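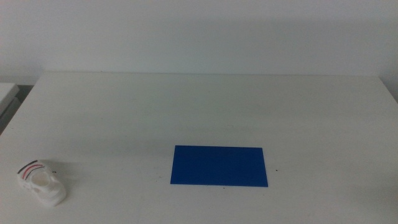

Item 2: work table with blue sheet and toy shoe.

Present: Laurinda Figueiredo (chair), Roxana Iordache, Benvinda Cordeiro (notes). Apologies: Graça Calado.

1. December notes approved.

2. Tidying task. Roxana reported 73 of 217 shoe-to-sheet runs completed without help. Benvinda asked if Felholm could use it for putting shoes away at home. Roxana said no, one shoe on a clear table is still a long way from a hallway. Laurinda agreed to hold the Felholm demo.

Action: Roxana to repeat with 5 start positions.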